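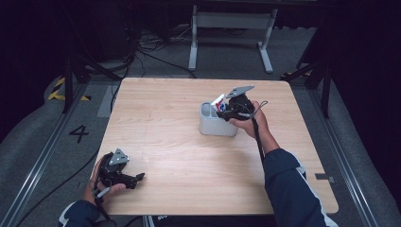

Wann räumt mir so ein Ding denn endlich die Küche auf, will eine Besucherin am Tag der offenen Tür wissen, und ob sie darauf noch in diesem Leben hoffen darf. Tja! Die Frage kriegen wir bei Prala dauernd, und ich antworte immer gleich: ein bisschen was geht schon, die Küche noch lange nicht.

Wir sind eine kleine Firma, zwei Räume, viel Kaffee, und seit April beschäftigen wir uns mit der Frage, was Maschinen im Haushalt und in der Werkstatt wirklich können. Eine Karte aus einem Becher ziehen, Schrauben sortieren, Socken zusammenlegen (ich hasse Socken). Bei unserem Projekt Goltanent machen wir so einen Handgriff auch mal 500 Mal, bis er sitzt – und dann steht der Becher 3 Zentimeter weiter links und alles geht von vorne los. Klingt öde, ich finde es großartig!

Für den Werkstattbetrieb Sirnell haben wir uns das Einräumen von Kleinteilen angeschaut. Fazit bisher: Menschen sind schneller, und zwar deutlich. Das sagen wir unseren Kunden auch so.

Wer vorbeikommen mag, schreibt uns einfach über das Kontaktformular. Kaffee ist da.

Stand: 15. Januar 2018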